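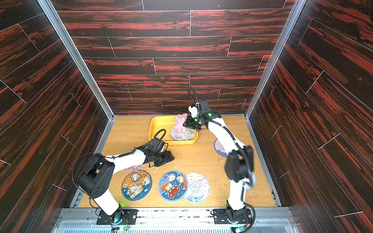
Figure 1. Two robot arms and a yellow plastic tray on the work surface.

Paid reports and free newsletters: how small technology firms get their market information
Project report, group 2
Liesbeth De Smet, Vesna Vukčević, Maarten Schouten
Supervisor: Wouter De Bruijn

1. Introduction

Many websites about technology and startups now sell reports next to their free news. The reader pays for a subscription and receives market data, interviews and forecasts. In our project we wanted to know if small firms use such reports when they make a decision, or if they mostly read the free articles. We started in November with a list of firms in Wultcombe and in the business park at Flaklow.

2. Method

We sent a short questionnaire by e-mail to 302 firms. We received 21 complete answers. This is a low number, and for this reason we do not give percentages in this report. After the questionnaire we held longer interviews with two firms, Verbeke and Plukix. Both interviews were done by phone, and Vesna made the notes. The questions were the same, but at Plukix we had less time and we skipped the part about newsletters.

3. Results

Most of the firms that answered read at least one free newsletter every week. Paid reports are less common. The firms that buy them usually buy one report for one purpose, for example before they talk to an investor or enter a new country.

At Verbeke we spoke with Cor Stevens, who is responsible for sales. His firm paid 900 euros for a yearly subscription and did not renew it. He told us that the reports were well written, but the figures for his own sector were too general. He still reads the free summary on Monday morning.

Plukix has a different opinion. They share one subscription between the sales and product teams, and they find the lists of recent investments useful — mostly to see which competitors have received money.

Several firms wrote that they did not know if their company already had access to a report service. We did not expect this answer and we had no question about it in the questionnaire.

4. Limits of the project

Firms that are interested in market news were probably more willing to answer us. We also did not compare the quality of the reports themselves — we only asked what the readers think of them.

5. Division of work

Liesbeth wrote the questionnaire and section 2. Vesna did the interviews. Maarten collected the addresses, sorted the answers and wrote section 3. The other sections were written together.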